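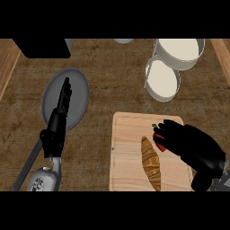

Home | Docs | Tasks | Rules | Releases | Discuss

# Narnel Kitchen — simulated two-arm tabletop set

README and house rules, v2. Read the rules part before you upload. Most rejected batches come from people who skipped it.

## What's in it

Simulated episodes only. Two arms, black multi-finger hands, one table, kitchen stuff: plates, bowls, boards, bread, vegetables. Rendered view from above plus joint states plus the task sentence. No real-robot data in this repo, that lives in Dutton and has its own card.

- 1000 episodes in the main split
- 50 held out, never to be used for tuning
- 16 tasks, listed in `tasks.md`
- up to 2 distractor objects per episode on top of the task objects

Tasks are mostly pick and place. Vegetable to plate, bread to bowl, move the board, that sort of thing. A few need both hands. The two-handed ones are harder and the success numbers shouldn't be averaged in with the rest — report them on their own line.

## Folder layout

```
episodes/ one folder per episode
 view/ rendered stills
 state/ joint positions, both arms + hands
 meta.json task, seed, operator code, outcome
heldout/ same layout
tasks.md
CHANGES
```

Seeds are in meta.json. If you re-render and it doesn't match, check your physics step first, then open an issue.

## Rules for collecting

These apply to teleop in the sim and to scripted episodes both. Old batches from before April were done under the v1 rules and are tagged `v1`.

1. Both hands start open and clear of every object. No contact in the first second.
2. The idle hand stays on its own side. It can hover. It can not park on top of something the other hand has to reach.
3. One object per hand. If you scoop up two, stop and mark `fail_grasp`.
4. Lift before you travel. No dragging food across a board or a plate edge, even when the sim lets you get away with it.
5. Release low. Drops from height bounce in ways nothing real does, and policies learn to love it.
6. Never push through a collision. If the fingers sink into the table or into the object the episode is out, no matter how good the rest looks.
7. Don't fix the layout mid-episode. Objects land where the seed puts them, partly out of view is fine.
8. End with both hands empty and still.

Rule 6 gets the most arguments. Small interpenetration at the fingertips is OK if it's under the tolerance in `check.cfg`. The checker decides, please don't send screenshots.

## Task sentences

Plain words. "Put the pepper on the plate." Name the object and the target, nothing else. No "carefully", no "quickly". If there are two bowls and it matters which one, say which, seen from the robot's side of the table. Left is the robot's left. Lots of old batches got this wrong and we had to re-label by hand, not fun.

Don't name a color unless you need it to tell two things apart.

## Labeling outcomes

`success` — object at rest on target, hand off it, held for the settle time.

`partial` — right object, wrong place. Or right place, but something else got knocked off the table.

`fail_grasp`, `fail_drop`, `fail_collide` — pick the first thing that went wrong, not the worst.

`discard` — sim glitch, frozen arm, missing frames. Keep the seed in the log anyway.

Keep the failures. A batch with no failures in it will be sent back and you'll be asked where they went. Labels come from the whole episode and the state log, never from a single still. A pepper in a closed hand over a board tells you zero about how it got there or where it ends up.

## Review

Each batch gets 2 reviewers, neither one the operator. They work seperately and compare after. If they disagree the label goes to `unsure` and stays out of training until somebody replays it. Reviewers look at:

- task sentence matches what was done
- hands obey the start and end rules
- collision log is clean or explained
- outcome label
- held-out seeds haven't leaked into the main split

That last one happened once, with the Stoltby batch. Removed, see CHANGES. Results trained before the removal should be rerun.

## Reporting results

Say which split. Say which checker version. Say how many tries per task and whether you picked the checkpoint by looking at held-out scores (don't). Report every task, including the ones at zero. Please no "solves kitchen tasks" in titles.

Sim scores are sim scores. Don't quote them as evidence that anything is safe around people. Moving to hardware needs its own risk assesment, speed limits and a stop button within reach of whoever is watching; the Negussie checklist covers our own bench and nothing beyond it.

## Known problems

- Contact on soft things is faked. Bread is rigid. So are peppers.
- Thumb joint on the left hand drifts a bit in long episodes. Being looked at.
- Plate rims are a tad slippery compared with the bowls.
- Views have black bands top and bottom. They're padding. Crop or don't, but say which one you did.
- Lighting is soft and nearly the same everywhere, so expect trouble with shadows elsewhere.
- Table textures vary, table height does not. TODO.

## Changing the rules

Open an issue, tag it `rules`, give the seed of an episode where the current rule gives the wrong answer. No seed, no change. Rule changes never apply backward, old batches keep their tag.

## Comments

**gripnotes:** Does rule 2 count if the idle hand hovers over an empty plate that isn't the target?

**maintainer:** Fine. Only matters if the other hand needs to get in there.

**tbl_seven:** please put the settle time in the readme, I keep having to dig through the config for it

**maintainer:** will do in the next one

**oatfield:** Is "first thing that went wrong" by time or by cause? We had a slip that caused a collision, labeled fail_drop, reviewer wanted fail_collide.

**maintainer:** By time. You were right.

## Related

- Dutton real-bench set: data card
- Negussie bench checklist
- Stoltby removal note (CHANGES)
- Writing task sentences, longer version
- Checker tolerances and how they were picked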